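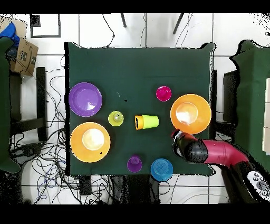
Figure 2.1. The work table from above, with plastic plates and cups on a dark green cloth and the arm reaching in from the lower right.

Chapter 2
The Table Before the Arm

What you will learn in this chapter
How to choose a table and a covering for a small arm at home
Where to fix the camera, and how to live with reflections
Which objects are good for first grasps
How to keep a notebook which another person can use

In the first chapter we put the arm together and made each joint move alone. Many readers will now want to close the gripper on something. I ask you to wait for one chapter more. When I built my first arm in the shared workshop at Huketti, I screwed it to the end of a workbench, put a tea mug before it and started to write code. I lost most of November in this way. The code had mistakes, of course, but the greater part of my trouble came from the bench. It shook, it was the same colour as half of my objects, and other members put their tools on it in the evening.

The table deserves the same care as the motors. In this book we call the table, its covering, the camera and the light together the work area.

2.1 Table and cloth

A small square table is enough. Its size is decided by the reach of the arm: every place where you intend to put an object must be reachable with the gripper pointing down, and the arm should not be fully stretched there. A stretched arm is weak and it trembles. Draw the reach in chalk before you buy or cut anything.

The covering does more work than beginners expect. A cloth of one plain colour makes it easy for the program to separate the objects from the background. It also stops light plates and cups from sliding when a finger touches them at the side. Choose a colour which none of your objects has. In Figure 2.1 the cloth is dark green, and the lime-green cups are still easy to find on it, as they are so much lighter. A cup in the same dark green would be a bad choice. Pull the cloth flat and fasten it below the table top. A fold of cloth under the rim of a plate can lift it enough to spoil a grasp, and you will look for the fault in the wrong place.

Přemysl Mikuš, with whom I shared the workshop key and many arguments, preferred painted board. Board stays flat and it can be wiped. It is also noisy when a cup falls, and the cup rolls further. Try both if you can.

2.2 The camera and the light

A camera which looks straight down gives the simplest geometry. A place in the picture corresponds to a place on the table, and for flat objects the error is small. For tall objects it is larger: near the side of the view you see the wall of a cup as well as its opening, and the middle of the shape you see does not lie above the middle of the base. We correct this in section 2.6.

Smooth plastic reflects the lamp. Look at the two orange plates in Figure 2.1. Each has a large white spot in its centre, and a program which looks only for orange will find a ring there. You may reduce the spots by moving the lamp to the side or by hanging thin white paper in front of it. I advise you to reduce them a little and then accept the rest. A method which works only under perfect light will fail as soon as somebody opens the curtain.

The camera must be fixed to something which the arm does not shake. In our first version, both were fixed to the same bracket from Stallwood, and each quick movement of the shoulder gave us a blurred picture. After we separated them, we had to calibrate again, which took the whole afternoon.

2.3 Objects for the first grasps

Children's plastic dishes are cheap, light and difficult to break. They come in strong colours and simple shapes, so a beginner can tell at once whether the program has found the right thing. Start with one upright cup. Continue with a cup turned upside down, like the blue one near the bottom of the figure. From above it is again a circle, but there is no open rim for a finger to enter, and the gripper must take it from outside.

A stack lying on its side is much harder. In the figure, a yellow-orange cup lies nested in a lime-green one. Should the program report one object or two? Both answers can be correct. If the task is to clear the table, one is enough. If the task is to sort by colour, the cups must be separated first, and a single arm has difficulty with this when nothing holds the other cup.

Plates look easy and they are not. The rim is low, and the fingers must come down beside it with very little room for error. In our Irkulura build the gripper opened too little for the plates, and I had to file 17 millimetres from a guide which I had made with great pride.

2.4 Cables

Plan the cables before the first long session. They will multiply. Leave a free loop at every joint which turns, and move the arm by hand through its full reach to see that nothing pulls. On the floor, keep the cables away from the side where you stand. If one must cross your path, tape it down over its whole length.

2.5 The notebook

Write down every trial, also the bad ones. Note the object, its place, the position of the lamp and the result. Olanrewaju Mohammed read the notes of our first 83 trials and asked why the purple cup appeared only in the mornings. I had no good reason, and I had been comparing its results with those of objects tried under the evening lamp. Half of my conclusions had to be removed.

Exercise before you continue
Place one cup upright near the middle of your table and take a picture from above. Move the lamp to the other side and take a second picture. Mark by hand the outline of the cup in both, and measure how far the two outlines differ. Keep the result, we will need it in section 2.6.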